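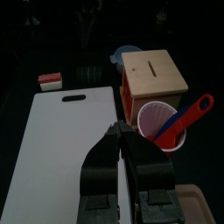
Budgeting for a kitchen robot arm – tips before you spend

Quick notes, typed up between jobs. Updated Aug 11, 2020. Prices are what we paid or got quoted, in dollars, before tax.

Start with the chores, not the catalog. Write down what you want moved, and where to. Cutting board to rack. Sponge to sink edge. Spatula into cup. If the list has nothing on it but "help in kitchen" you are not ready to buy, go back and do the list.

Weigh everything on the list. Kitchen scale is fine. Then add the gripper weight, because the payload number in the brochure usually doesn't count it. We missed this the first time and the Monetti arm we nearly ordered would've been maxed out lifting a full measuring cup.

Measure reach from the base, not from the table edge. String and masking tape works. Tape the base spot, pull the string to the farthest thing you want picked up, then add a bit for coming down from above. An arm stretched all the way out is weak and slow and looks miserable.

What we budgeted, per station:
Gripper – 407
Table frame, rails, clamps – 300
Spare finger pads, first year – 30
Arm, used, from Lekunent – 1607

The arm is the one everybody shops for. The rest is what blows the budget. Cables, a second power strip, a bracket that fits nothing you own. Put in a line called "bits" and dont let anyone delete it.

Fingers. Narrow tips are good for handles and thin stuff, not great for a wide flat board. Wide pads the other way round. If the seller only does one kind ask what a second set costs before you pay for the first. Ismail quoted us fingers seperately from the gripper and it took three emails to notice.

Pads wear. Flour gets in them, grease gets in them. Buy spares with the gripper, same order, same shipping. 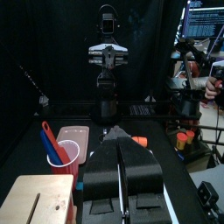 One arm or two? Depends on the list again. Holding a cup steady while something goes in it, folding a cloth, anything with a lid – two arms makes life easier. Wiping, putting away, stacking – one will do. Two arms is not double the price, it's double plus a longer table plus more time setting up. Rizal Yusof did our planning sheet and he puts setup hours in as money. Do that. Hours are the part people forget to charge themselves for.

Cameras. Budget for one that sees the whole table and one close to the gripper. Check the bracket is included. Check cable length too, measured along the arm with slack for the bends. Straight-line length is no good to you.

Tabletop. Dark matte top cuts glare, but dark things vanish on it. If you've got black pans or a dark green mat, try them on the surface under your real lights before paying for a top. A cheap piece of painted board does for the test.

Practice stuff. Don't buy any. Old cutting board, sponge, plastic cups, a couple of spatulas, dish cloth, a tray with a lip. A spatula with a hole in the handle can hang on a hook later, so you get two tasks from one tool. Skip glass. Skip anything your mother-in-law gave you.

Soft things are hard. A cloth never lands the same way twice. If cloths are on your list, plan extra time for them and don't let a salesman demo only with blocks. Bring your own dish towel to the demo, a crumpled one.

Hand controllers. If someone is going to drive the thing by hand, get them to hold the controller before you buy. Small hands, big trigger, sore finger by lunch. Trondska let us keep one over a long weekend, worth asking whoever you buy from.

Used or new? Used arm is OK if:
– you can see it move through all its joints
– it comes with its own power supply
– the base bolts match a plate you can still get
– seller will write down the hours on it
Used gripper, I wouldn't. Too much play in them and you can't tell till it's dropping spoons.

Clear space. Leave room to walk round the back. Leave somewhere to put a monitor where you can read it without leaning over the arm. Shelf for small parts off to the side, below table height. Stop button within reach of where you stand, try it before the first run and every time you move the table.

Timing. Order the frame first, it ships slow. Arm last. No point having an arm in a box in the hallway all August while you wait on rails.

Keep every box until the return window is up. Tape the receipt inside the lid.

Cleaning cost is small but write it in anyway: wipes, a soft brush, lint free cloths. Never spray the joints. Spray the cloth.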